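Pre-Use Inspection Checklist - Stem Handling Cell, Nimia Workroom
Applies to: single arm with parallel gripper, table mounted
Completed by: Corey Kingi
Reviewed by: Arlindo Pimentel
Period: April

Section A - Isolation and access

A1. Emergency stop tested from both sides of the table. Pass.
A2. Controller set to reduced speed before any person reaches past the table edge. Pass.
A3. Work area free of personal items. Pass.
Comment: Operators are reminded that lanyards must be removed prior to entry.

Section B - Gripper and wrist

B1. Jaws open and close over full travel without hesitation. Pass.
B2. Rack teeth free of leaf fragments and fibre. Pass after cleaning.
B3. Visible screws checked with the Wallow driver set. Pass.
B4. Printed bracket inspected for cracking at the fastening points. Pass.
Comment: Fibre from artificial stems was removed from the rack with a dry brush. Solvent is not to be used on this assembly.

Section C - Hose and cable routing

C1. Corrugated hose retained by zip ties at the bracket. Pass.
C2. Blue connector fully seated in its housing. Pass.
C3. Hose loop clear of the product at the pick position. Monitor.
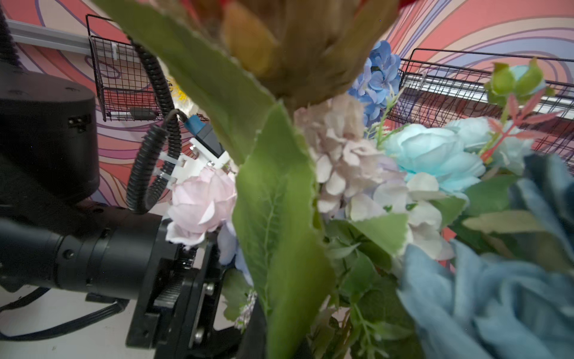
Item C3: hose loop and bracket at the gripper, with artificial bouquet at close clearance.

Comment: The loop shall be checked again whenever the bouquet style is changed. Tall stems and stiff leaves are the principal concern - the Godoy range in particular. Where contact is observed, the cell is to be stopped and the product moved back before the hose is adjusted.

C4. Cables on the table surface kept outside the arm's sweep. Pass.

Section D - Functional run

D1. Pick and release cycle completed 100 times at reduced speed. Pass.
D2. Dropped stems: 4. Within the allowance of 9.
D3. Next gripper service due at 800 operating hours. Noted in the Hikimum log.

Outstanding actions

C. Kingi to replace the zip ties at the next service and record the new hose position. A. Pimentel to confirm the revised clearance before normal speed is restored.

Status: released for reduced speed operation only.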